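About Ponen
Print this page | E-mail this page

Ponen plans the layout of work surfaces and small storage for kitchens that are used by more than one person. Our clients are mainly shared apartments, staff kitchens and teaching kitchens. We draw up the layout, specify the containers, and write the placement sheet that tells users where each item goes after use. We do not build cabinets or sell appliances.

The business operates from a single unit in Carnside. Work began there with layouts for staff kitchens, and the method has changed little: list the items, group them by how often they are picked up, assign positions, then put everything out at full size and correct the drawing. Items that cannot be given a fixed position are taken off the counter and assigned to a shelf or drawer.

Scope of work

A standard job covers the counter, the wall or ledge behind it, and the first shelf within reach. The counter is divided into two zones. The front zone is for work and is kept clear between tasks. The back zone holds items that are in use every day. Typical back-zone contents are a shallow bowl, a small drawer box, an upright cup for utensils, a board and a lidded or open container.

Width is allotted by footprint and not by height. A tall cup takes little width and can stand directly beside a box, provided the handles in it do not lean over the neighboring item when the drawer is pulled. A bowl needs clearance on both sides, as it is normally lifted with two hands. Boards laid flat at the back use a large share of the ledge and are accepted only where there is no upright slot.
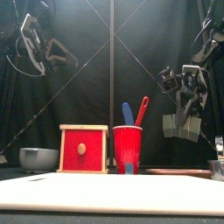
Utensils are stored handle up in all our layouts. The cup is sized so that the handles spread without tipping it, and the number of utensils is limited in the placement sheet. For most kitchens we specify one cup for daily use and put the remainder in a drawer. Where two people cook at once, a second cup is added at the other end of the ledge with the same contents.

Color is used to identify a position, never an owner. A red cup goes back to the red position regardless of who used it. Clients who want ownership marked are advised to do it inside a cabinet, where it does not interfere with the counter plan.

Labels follow a scheme we call Sireo. A Sireo label is small, carries a position code, and is placed low on the item so that a hand gripping the upper part does not cover it or wear it off. The code matches a line on the placement sheet. Each sheet is limited to 25 lines. When a kitchen needs more than that, it is split and treated as separate stations.

Stacked storage

Stacking is specified where the available depth is small and the items are of equal section. Our in-house specification for stacked units, Thân, sets the following conditions:

- all units in a stack have the same footprint
- the heaviest unit is at the bottom
- each joint can be located by eye or by touch
- the stack can be carried a short distance by its lowest unit

The third condition is the one most often missed. In dark units the joints are hard to see under cabinet lighting, and an offset at the top may go unnoticed until the stack is moved. A pale edge at each joint gives a line to check against. If one unit projects past the one under it, the lines and the vertical faces no longer agree, and the offset can be corrected before the stack is lifted.

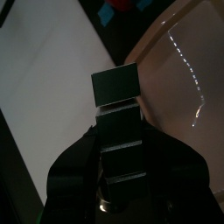
Corinne Baszak

Layout checks

Every layout is checked at full size before the placement sheet is issued. The check is carried out on a plain tabletop with the real items or with items of the same dimensions. We run it 3 times: once with everything in its assigned position, once with the most-used items in the front zone, and once as a return, in which every item has to go back without another being moved first. A layout that fails the return check is redrawn.

Most failures on return involve a bottle and a board. A bottle placed in front of a cutting board blocks the board, and the bottle has to be handled twice for each use. The usual correction is to exchange the two or to shift the bottle to the side on which the board is not gripped. Translucent bottles present a further problem in low light against a pale wall, and we prefer a darker background for them where the client has a choice.
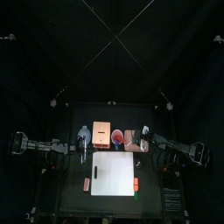 Clearance at the edge of a board is set at the width of a hand. This applies to one short side only. Clearance on both sides is wasteful on a narrow counter and encourages users to leave small items in the gap.

Results of the check are entered on the drawing, with the rejected positions left visible in a lighter line. Clients receive both versions. We have found that a kitchen will drift back toward a rejected position within some 2 months if the reason for rejecting it is not written down.

Documents supplied

The client receives the drawing, the placement sheet, a set of Sireo labels and a list of containers with dimensions. Substitutions are allowed if the footprint is unchanged. Where a substitute is taller, the shelf clearance should be measured again.

One revision is included. Requests for revision should be sent with the placement sheet marked up by hand, showing the current position of any item that has moved.

Visits to the Carnside unit are by appointment in the afternoon. The unit is closed for the second half of December.

Print this page | E-mail this page

Related
Sireo label codes: reading the position line
Thân specification, revision 2
Measuring a ledge for back-zone storage
Preparing an item list before a first visit
Upright slots for cutting boards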